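Keeping Warm at a Desk: Heating Habits in Shared Student Housing

Project report, Home and Environment course
Group: Benedita Bragança, Keabetswe Visser, Valtteri Hirvonen
Supervisor: Nosipho Pretorius

1. Background

Students in shared houses often study in their bedrooms, and most of those bedrooms are heated by a system that one person cannot control alone. In the Clendine houses, where all three of us live, the thermostat is in the downstairs hall. A person upstairs at a desk by the window may be cold while the hall is comfortable. The usual answers are to turn up the whole house, to plug in a space heater, or to put on more clothes.

We wanted to find out which of these people choose, and what it does to the energy use of the house. The project began in September and covered the first part of the heating season.

2. Questions

What do students do first when they feel cold while sitting still?
How much electricity do plug-in heaters add in one house?
Does the temperature at the desk differ from the temperature at the thermostat?

3. Method

We used a written survey and a set of measurements. The survey was sent to all residents of the Clendine and Casach houses, and we got 242 completed forms back. It asked about heating, clothing, small warming items, and where in the room the desk stands. It did not ask about income or rent, although several people wrote about rent in the comment box anyway.

The measurements were done in 5 bedrooms in one Clendine house. Each room had a thermometer on the desk and a second one on the inside wall by the door. Readings were written down by hand at 8 a.m. and 8 p.m. Three of the rooms had a plug-in heater, and for those we put a meter between the heater and the wall outlet.

Valtteri handled the meters. Benedita wrote the survey and entered the answers, and Keabetswe did the room readings and the interviews. We talked to residents in their rooms and asked them to tell us what they keep on hand for cold days. Notes were taken on paper and typed up the same evening.

4. Results

4.1 What people do first

The most common first step was to put on another layer. The second was to make a hot drink. Turning on a plug-in heater came third, but among people whose desk stands right under a window it came first. Very few residents said they would go down and change the thermostat. The reason most often given was that somebody else would change it back.

Cold hands were mentioned more than any other complaint. This surprised us, as we had expected cold feet. People who type for long periods wrote that their fingers get stiff well before the rest of the body feels cold. Single-use hand warmers, fingerless gloves, and hot water bottles were all named in the comments. Those who used hand warmers tended to buy them in quantity before winter and store them with socks or stationery.
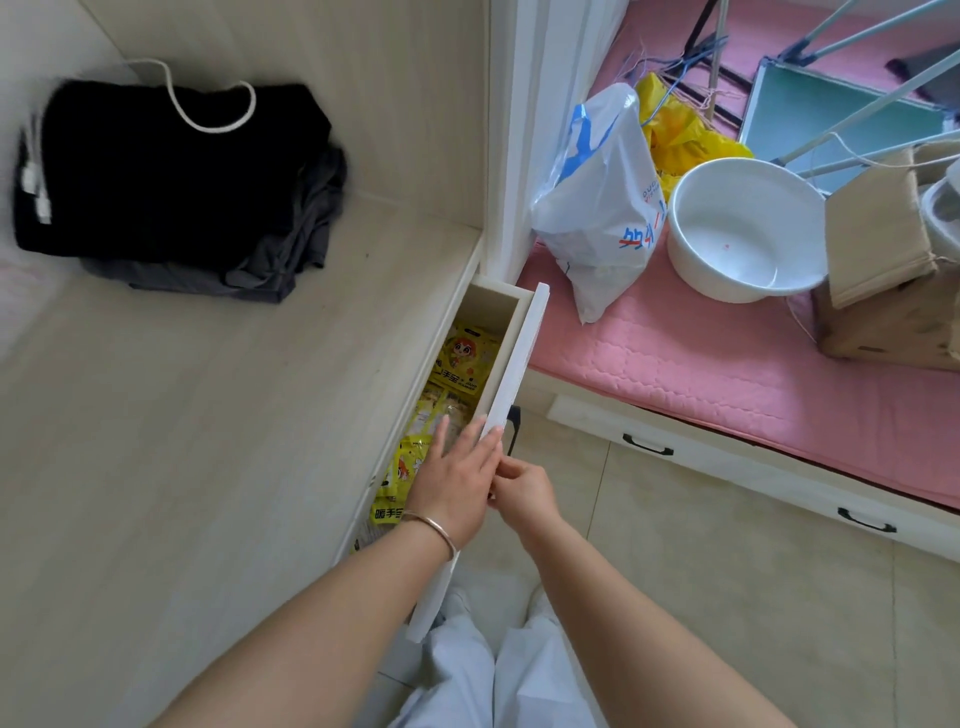
Figure 1. Hand-warmer packets kept in a cabinet drawer.

4.2 Desk and wall temperatures

In all 5 rooms the desk was colder than the inside wall in the morning. The gap was largest in the two rooms with the desk under the window and smallest in the room where the desk stands beside the door. By evening the gap had narrowed in every room. In one room it disappeared on most evenings, and the resident there told us she closes her curtains as soon as she gets home.

4.3 Plug-in heaters

The three metered heaters were used very differently. One was on for a short time each morning while the resident got dressed. The second was on most evenings. The third was left running while its owner was at class, which he had not realized until we showed him the readings. Taken together, the three heaters used 712 kilowatt-hours over the measuring period, and more than half of that came from the third one.

5. Discussion

The thermostat in the hall does a poor job of showing how warm a person at a desk is. Moving the desk costs nothing, and in the rooms we measured it would have made a clear difference. Two residents moved theirs after we shared the readings, but we did not have time to measure again.

Small items such as gloves and hand warmers deal with the most common complaint directly. Single-use warmers do create waste, and we did not study how much. A future group could compare them with rechargeable or reusable types.

The survey has some weaknesses. Residents of Casach answered less often than those of Clendine, and people who feel the cold are probably more likely to fill in a form about it. One thermometer was knocked off a desk and its readings for that morning are missing. We also had no outdoor thermometer of our own and relied on the one at the Wosora bus station, which is on a paved lot.

6. Suggestions for residents

Place the desk against an inside wall if the room allows it.
Close curtains before dark.
Put a timer on any plug-in heater.
Agree on a thermostat setting at the first house meeting and write it down next to the dial.

7. Thanks

We thank the residents who let us into their rooms, and Keabetswe Maluleke for lending us the meters.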